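ドラム式洗濯機の扉まわりと乾燥の残り水分

2018年11月2日
分類:洗濯、家事の記録

前回は洗剤の量について書いたので、今回は扉と乾燥。滞在中の建物の共用ランドリー、Tekeoの話になる。自宅の縦型とは勝手が違う点が多く、使い始めてから書き留めてきたメモがそこそこの分量になったため、項目ごとに整理しておく。

前提として、Tekeoに置かれているのは前開きのドラム式である。前面パネルは銀色のもの、濃い灰色のもの、白いものがあり、色は違っても、丸い扉をクロムの輪が囲むという造りは共通している。ガラスは外へ膨らんだドーム形で、色が濃い。回転中の中身は、正面に立つと照明の映り込みに負けてほとんど見えない。斜めから手で影を作ると多少は見える。泡の量を確認したいときは毎回これをやっている。

パネルの文字は中国語で、1番の機械には「智慧烘」とある。「烘」は乾燥の意味なので、直訳すれば「賢い乾燥」になる。日本の機種でいう自動乾燥、つまり時間を固定せずに乾き具合を見て止めるものと理解して使っている。この理解が正しいかどうかは説明書が手元にないので保留。操作の結果から推測しているだけである。
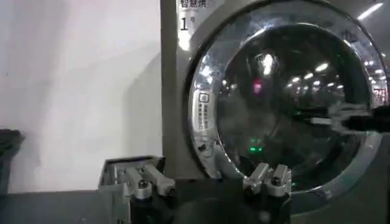
洗濯から乾燥まで続けて運転する場合、洗濯物はどのくらいまで入れてよいか。

乾燥容量として表示されている量が上限になる。ドラム式の多くは洗濯容量より乾燥容量のほうが小さく、洗濯の上限まで詰めると乾燥の段階で多すぎる。超えるぶんは洗濯が終わった時点で取り出し、別に干すか二度に分けて乾かす。

重さで管理するのが面倒なら、かさで見る方法もある。乾いた状態でドラムの半分を少し超えるあたりを目安にし、布の上に十分な空間を残す。厚手のものが多い日はさらに減らす。タオルは水を吸うと重くなるが、かさはあまり変わらないので、目分量だけに頼ると入れすぎやすい。

1. 計量

同じ重さの洗濯物でも、中身の組み合わせで乾き方がどの程度変わるかを測った。手順は次のとおり。

乾いた状態で洗濯物を計量する。
標準コースで洗い、そのまま自動乾燥に入れる。
終了後、すぐに取り出して計量する。
増えた分を残り水分とみなす。

乾燥重量は二回とも3418グラムに揃えた。端数が出ているのは、手持ちの服を組み合わせて近づけた結果であり、数字自体に意味はない。最後は靴下とハンカチで調整した。

一回目は混載。薄手のシャツ、下着、バスタオル、フードつきの綿の上着を一緒に入れた。終了時の残り水分は452グラム。シャツと下着は完全に乾いており、水分はほぼ上着のフードの付け根、袖口、ポケットの重なりに集中していた。バスタオルは端の折り返しがやや湿っている。

二回目は厚みを揃えた。上着を外し、その重量ぶんを薄手のものとフェイスタオルで置き換えた。残り水分は131グラム。手で触って湿っていると判断できる箇所はなかった。

比率にすると一回目が13.2パーセント、二回目が3.8パーセントとなる。綿は放っておいても空気中の湿気を含むので、後者は実用上は乾いたと扱ってよい。前者はそのまま畳むと臭う。

測定は各一回なので、ばらつきは不明である。室温と湿度も記録していない。秤は台所用のFakonで、一度に載せられる量が限られるため分割して量った。分割のたびに丸めの誤差が入る。数グラムの差を論じる精度はないが、上の差を見るには足りる。

センサーの方式が電極の接触であれ排気の温度であれ、薄手のものが先に乾けば全体としては乾いたと判定されやすくなる。混載の場合に上着だけが残るのは、これで一応の説明がつく。機種固有の制御については何も知らない。

2. 扉の開閉

取っ手はクロムの輪の側に縦長のくぼみとして設けてある。突起がないので服や籠の縁が引っかからない。そのかわり、指を入れる位置を手で探ることになる。濡れた手で引くと滑るので、洗剤を入れたあとは先に手を拭く。
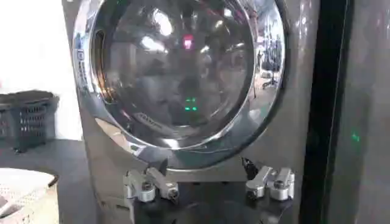
閉めるときは輪の取っ手側を手のひらで押す。ガラスの中央を押しても閉まることはあるが、力が蝶番側にも分散するため、掛け金の入りが浅くなりやすい。浅い状態で開始すると運転に入らず、表示が点滅して止まる。洗濯物を入れて部屋に戻り、終わったころに来てみたら始まってもいなかったということが一度あった。以後は給水の音がするまで待っている。

扉を閉める前に見る箇所は決めてある。

パッキンの下側の溝。靴下とマスクはここに落ちる。
扉とパッキンの接触面。布の端が挟まっていると漏れる。
ドラムの奥。前の人のものが貼り付いていることがある。

紐のついた衣類は、紐を結ぶか内側へ入れる。閉じる直前に外へ出てくるのは大抵この紐で、輪の下側で挟むと、閉めた感触では区別がつかない。

終了後の解錠には少し間がある。表示が終わりになってもすぐには引かない。解錠の音がしてから取っ手に指をかける。引きながら待つと掛け金に力がかかったままになり、解錠が遅れるように感じる。これは感覚であって、計ってはいない。

3. 籠と袋

運搬には穴あきの樹脂の籠を使うのがよいと考えている。理由は通気と、縁の手掛けである。布の籠は軽くて畳めるが、濡れたものを入れると底が吸い、次に乾いたものを入れるときに困る。

乾いたものと濡れたものを同じ容器で運ばない。乾燥後に湿りの残ったものだけを分ける必要があるので、容器が二つあると作業が早い。樹脂の籠に乾いたもの、袋に干し直すもの、と用途を固定した。袋はChackoの口が絞れるもの。絞れる必要はないが、売場にそれしかなかった。

籠を置く位置も意外に効く。扉の真下に置けば落下物を受けられるが、扉の可動範囲と足の置き場が重なる。現在は本体の脇、開いた扉の反対側に寄せている。
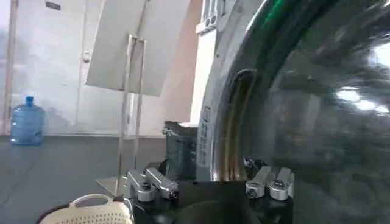
取り出す順は小さいものからにした。大物を先に引き出すと、内側に巻き込まれた靴下が一緒に飛んで床に落ちる。先にドラムの手前側をさらい、次にタオル、最後にシーツ。シーツはたいてい袋状になって中に何かを抱えているので、ドラムの中で角を二つ見つけて開いてから出す。手間は増えるが、床に落としたものを洗い直すよりは短い。

シーツそのものの乾きむらについても触れておく。中心が丸まると、外側だけが乾いて芯が湿ったまま終わる。対策は単独で乾かすか、途中で止めてほぐすかのどちらかになる。途中で止める場合、扉が開くまでの冷却を含めると全体の時間は延びる。どちらが得かは混み具合による。空いている時間帯なら単独のほうが手数が少ない。

ボックスシーツは四隅のゴムが靴下を集める。洗濯ネットに入れると集めなくなるが、乾きは悪化する。洗濯はネットあり、乾燥はネットなしとし、間で一度開ける運用に落ち着いた。

4. 洗剤と柔軟剤

液体のTreriaを使っている。詰め替えを買って小さい容器に移し、一回ぶんずつ持って降りる。前回書いたとおり、量は水量の表示より洗濯物の重量で決めたほうが安定する。ドラム式は水が少なく、多めに入れた洗剤がすすぎで抜けきらない。抜けきらない洗剤は乾燥で固まり、タオルの手触りに出る。

柔軟剤は乾燥まで回す日は入れない。タオルの吸水が落ちるのが主な理由である。乾燥中の回転で繊維がある程度起きるので、手触りの面でも不足はなかった。化繊の静電気は残る。冬のあいだだけ化繊を別にして、柔軟剤ありで洗い、自然乾燥に回す予定でいる。

5. 終了後の手入れ

共用なので大がかりなことはしない。自分の使用後に行うのは次の作業に限っている。

扉の内側を乾いた布で一周拭く。
パッキンの溝に残った水を取る。
糸くずのフィルターを確認し、溜まっていれば捨てる。
扉を5分開けておき、帰る前に閉じる寸前まで戻す。

開放時間を長く取れば中はより乾くが、通路に扉が出たままになるので共用の場所では折り合いをつけるほかない。閉じきらずに少し隙間を残してある。完全に閉めるとパッキンの臭いが翌日に出る。

クロムの輪には指紋と水滴の跡が目立つ。水道水の成分が残るためで、乾いてからこするより、濡れているうちに拭き取るほうが跡が残らない。ガラスの外側も同様。洗剤の液だれが輪の下側に付いていたときは、水で湿らせた布で先に緩めてから拭いた。研磨剤の入ったものは使わない。

曲面のガラスは拭きむらの確認が難しい。平らな窓なら正面から見て済むが、ドーム形は見る角度ごとに照明の位置が動き、映り込みの明るいところに汚れが隠れる。立ち位置を左右に変えて二度見る。布は畳んで面を替えながら、外周から中心へ向けて動かす。逆だと輪との境目に繊維が溜まる。 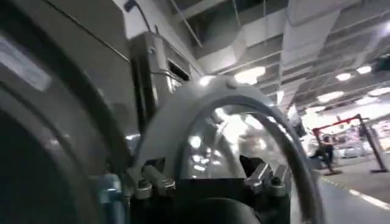

透明なドームの曲面に映る天井の照明

6. 未確認の項目

自動乾燥の判定が容量によってどう変わるかは測っていない。少量で回したときにかえって乾きが悪いという話を読んだことがあり、布がセンサーに触れる機会が減るためと説明されていた。ありそうな話だが、こちらでは少量で回す日がほとんどない。

機械ごとの差も未確認である。混載の測定は空いていた機械で行ったので、二回が同じ機械だったかどうかを控えていなかった。これは手順の不備で、再測定するときは番号も書く。

フードつきの上着については、裏返して前を開けた状態で乾かした場合を試す。ポケットの袋布が外に出るので、少なくともそこの残りは減るはずである。フードの付け根は布が三重になっており、こちらは裏返しても変わらない可能性が高い。

再測定は1月に行う。室温と湿度を記録し、乾燥重量は今回と揃える。靴下の枚数が同じままなら揃うと思う。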